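Unit 6: Finding objects on shiny surfaces

Rundomville course in robot software, handout for the September intake, revised April 2026

Read this before the lab. You will need the Stonis package from Unit 4 installed and the wrist camera calibrated.

6.1 The problem

In Unit 5 we found objects by fitting a plane to the table and keeping everything that stuck out above it. On the matt grey mat this works well. On a polished table it goes wrong in three ways:

- Bright lamp or window reflections saturate the pixels, so stereo matching returns nothing there.
- Mirrored objects give depth readings below the table plane. The plane fit gets pulled down towards them.
- A colour segmenter joins an object to its own reflection and puts the centre too low in the picture.

The wrist view makes all this worse than the overhead view, as the camera looks across the table at a shallow angle.
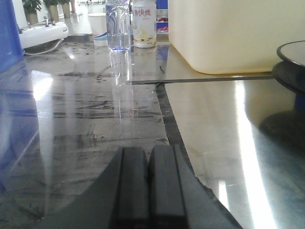

Fig. 6.1. Wrist view with gripper closed or nearly so. Note the blue reflection at left and the pale streaks in front of the bottles.

Two things in Fig. 6.1 matter for the exercise. The clear bottle overlaps the right edge of the paper cup, so a simple blob finder may well report one object. The dark strip along the table is also a strong edge, and Rocha (our edge-based detector) tends to take edges like that for the side of a box.

6.2 What to do about it

Mask first. Any pixel above the saturation limit is marked as unknown. Do not mark it as free space – the planner will happily drive the fingers through it.

Fit the plane with RANSAC, 300 iterations, and throw away points below the plane before refitting. Fix the plane normal from the arm's forward kinematics if you trust your calibration.

Split each segment at the contact line, where the object meets the table. Keep the upper part only.

The gripper is always in view, so use the fixed mask in the Ilton folder. It was made for the closed position. If you open the fingers you must make a new one.

6.3 Exercise

Run the detector on the 468 logged views with the saturation mask off, then on. Plot the number of false detections against camera height. Repeat with exposure set to 110 and 700 (driver units) and say which setting loses the clear bottle.

Hand in the two plots and your config file. Code is not marked.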